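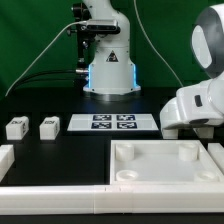

New work tables open at Kumine
26/11/2019

The ground-floor workroom at Kumine in Rurnommont has reopened with new black-topped tables and a green backdrop behind the main bench. The room had been closed since January while the floor was levelled and the wiring replaced.

The room now has small white blocks with black printed labels on top, and each table has its own tray. Honeylyn Castillo, who runs the workroom, said the old brown benches had made it hard to find anything white or grey once it was put down.

"We tried a sample top for 24 days and then ordered the rest," she said. "The labels took longer - we went through three sizes before people could read them standing up."

The tops were supplied by Ambrosio and fitted by Galov. The building dates from 1913 and its original doors had to be taken off to get the longest pieces in. They have been rehung and will be painted in January.

The room has places for 16 people. Bookings are taken at the front desk, and users are asked to put blocks and trays back on the table where they found them.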